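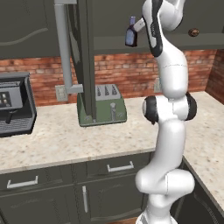

Grarside is a CSS grid and layout generator that runs in the browser. You draw boxes on a canvas, name them, and it writes the grid-template-areas code for you. I used it for a month on a recipe site for a client, Revuma, which needed a wide landing page, a narrow article page and a filterable index. The palette came first and was easy to settle: dark gray for the panels, brick red for the links and a speckled cream behind the text, the same mix as the cabinets, backsplash and countertop in the kitchen at the top of this page. The layout took longer, and that was what I wanted help with.

Setup is quick. There is nothing to install, and the free plan lets you save 7 layouts. You pick a starting grid or an empty one, drag the column lines, and type a name into each area. The code updates in a side panel as you go.

The output is good. My landing page came to 222 lines of CSS, comments included. The old stylesheet for the same page had 388. Class names are short and the media queries are grouped at the bottom, where I like them. It uses fr units and minmax() by default and only falls back to pixels if you lock a column.

Subgrid is the weak spot. You can nest a grid inside an area, but the inner one gets its own tracks and won't line up with the outer one. I ended up writing the card rows by hand. Stosar, which I used before this, has the same problem and costs more.

Other things I noticed:

Undo only goes back to your last save.

Gap values are set once for the whole grid. Different row and column gaps have to be typed into the code panel.

The preview at phone widths is accurate. I checked it against two phones and saw no difference.

Export to Sass works. Export to a React component adds wrapper divs I had to delete.

Support answered my one question the next morning. The help pages still show the old toolbar from before the October update, so some of the button names don't match.

I'm keeping the paid plan for now. If you already write grid by hand and don't mind it, the free plan will do.

Lucero Flores
Mar 1, 2023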